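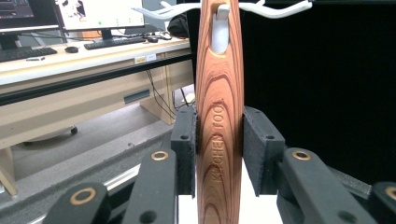 Maëlys Barbier wrote to ask why we ran the tour cancellation a day after everyone else did, and whether we were asleep. She added that she reads us anyway, mostly for the talk show recaps, but that a site with the word "news" on its front page ought to be quicker.

We get that letter in one form or another most months, and the answer covers a good part of what this page is for. We were waiting for a call back from the venue. The first reports said the singer had been taken ill on stage. The venue said the show had been called off before the doors opened and that the problem was with the lighting rig. We ran the second version.

About Prokska

Prokska is an entertainment news site. We cover musicians, television hosts, actors and the people who work for them. Our office is in Mottram, above a print shop, and most of our reporting is done by phone. There are nine of us on staff. We also buy pieces from freelancers, who are paid on publication and get a byline if they want one.

The site began as a message board for people who recorded late-night shows and swapped notes on the guests. Some of the early posts are still up in the archive, with the original spelling. When the board got too big to run in the evenings, two of the regulars rented a desk and started writing the recaps as a job. Both still work here. One edits the television pages and the other looks after the music desk.

What we publish

Interview recaps. If a well-known guest goes on a morning show or a late show and says something people will be talking about, we write down what was said, in order, with the question that led to it. We work from the broadcast and do not use clips that have been cut by someone else.

Tour and venue news. Dates, cancellations, refunds, changes to the bill. We call the box office. During the Drusthorpe festival every August we keep a running page with set times and last-minute swaps, and someone from the music desk is on the grounds for the whole run.

Casting and contract news. These stories need a named source or a document. If a publicist will confirm something only "on background," we say that in the story.

Obituaries. They are written by staff and read by a second editor before they go up.

We also send out Zirnent, our weekly email. It has the most-read stories, a short column and a list of who is booked on which show in the coming week. Bookings change a lot, so treat the list as a guide. Zirnent is free and you can stop it from the link at the bottom of any issue. 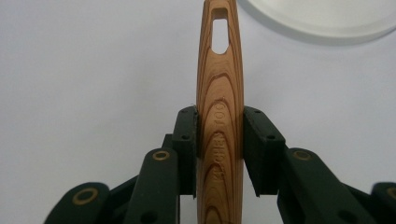 Subscribers to the email can also write in with questions for the column, and the music desk answers a few of them each week. Most are about old TV appearances. Someone remembers a band playing a particular song on a particular show and wants to know if it really happened. Often it did, on a different show.

How we handle health and private life

A lot of entertainment news is about people on bad days. They fall, they get sick, they go into treatment or come out of it. We report these things when the person has spoken about them, when a representative has made a statement, or when they affect an event that people have paid to attend. We do not guess at the cause. If a singer says he slipped, we write that he says he slipped. We do not ask doctors who have never met a patient to comment on that patient.

We do not name children who are not performers themselves. We do not publish home addresses or pictures of the outside of someone's house. We do not buy photos taken inside hospitals or clinics.

Readers sometimes tell us this makes us dull. It does cost us traffic in some weeks.

Corrections

Last year we published 16 corrections. They are all listed on the corrections page, newest first, and each one is also attached to the story it belongs to. The most common mistake was a wrong date for a show. The most serious was a contract story that relied on an out-of-date document — we withdrew it and wrote to the person involved.

If you think we have something wrong, use the form on the contact page and include a link to the story. A person reads every message. You will get a reply even if we decide to leave the text as it is.

Who pays for it

Prokska is owned by the people who work here. The money comes from advertising and from a small number of licensing deals for our archive. Ticket sellers advertise with us, and when we write about a company that is also an advertiser, the story says so. We do not take payment for coverage, and staff pay for their own concert tickets unless they are reviewing the show.

Visiting and contact

The office does not have a front desk, so please write before you come. You must be 16 or over to post comments or to apply for summer work on the music desk. Applications for the summer go through the contact page, with one writing sample, and a recap of something you watched is fine.

This page was last updated on 11 November 2024.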